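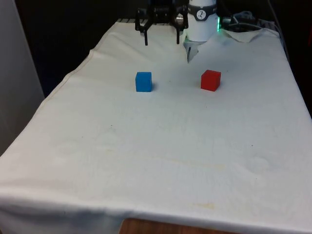 Two cubes on a white cloth, one of them blue.

Stirutine is a turn-based puzzle game for two players, designed by Tài Lục and published by Baláž. Each player commands a small crew of couriers who must carry crates across a shared warehouse and load them onto a barge before the tide goes out. The tide always goes out. Much of the game's reputation rests on how few people have a crate aboard when it does.

Gameplay

A match is played on a grid that both players can see in full. On a turn, a player may move one courier, lift one crate or put one crate down. Crates block the way for everyone, including the person who put them there, and a large share of defeats are self-inflicted. Couriers cannot be removed from the board, but they can be boxed in, at which point they sit down and eat lunch. The lunch animation cannot be skipped.

Crates come in light and heavy varieties. A heavy crate takes two couriers to move, and both must be facing the same direction, a requirement the tutorial mentions in its last sentence. The scoring system rewards crates loaded in matching order, so a player who is far behind can still win by ruining the other's sequence. Fans call this "the comeback rule." Others have used shorter names for it. 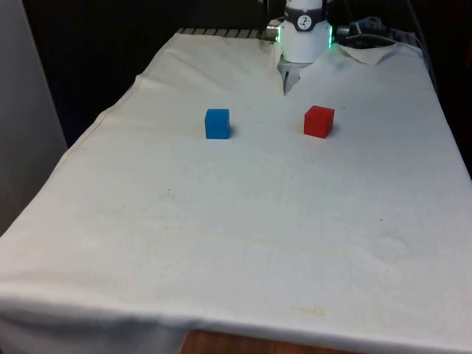
A blue cube and a red cube, spaced apart.

Development

Lục began work on Stirutine as a single-player game about stacking furniture. Early testers liked the stacking and ignored the story, which concerned a divorce. The story was cut, a second player was added, and the furniture became crates after the animator, Hedvika Hrubý, pointed out that she had already drawn a crate.

The warehouse setting, a fictional port named Clundcombe, was meant to be the first of several. A second location, the inland freight yard of Tiltanville, arrived in a free update the following May. It has no water, so the tide was replaced by a train that leaves on the same schedule and with the same sound effect. Baláž described the update as "a complete rethinking of the formula."

Competitive play

Organized play grew out of the game's public ladder, where every new account begins with a rating of 4000. The figure was chosen so that beginners would have plenty of room to fall, and they have used it. The longest recorded ladder match lasted 194 turns and ended in a draw, with all the couriers on both sides at lunch.

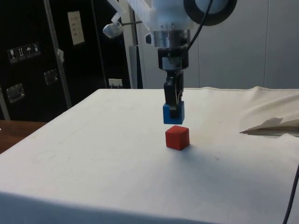
2 min read

Tournament rules differ from the ladder in a few respects. Players agree on a map beforehand, the undo button is disabled, and a turn clock is in force. Opening play is dominated by the "side door," in which a player gives up the central aisle and stacks light crates along the wall. It is considered sound, effective and very dull to watch. A later patch widened the wall aisle by one square in the hope of discouraging it. Players responded by stacking one more crate.

Reception

Reviewers praised the clean rules and the short matches, and were less kind about the menus, which are arranged as a warehouse and have to be walked through. Hrubý's lunch animations drew the warmest comments, and a sandwich was later made available as a profile icon.

Last edited 2026-02-23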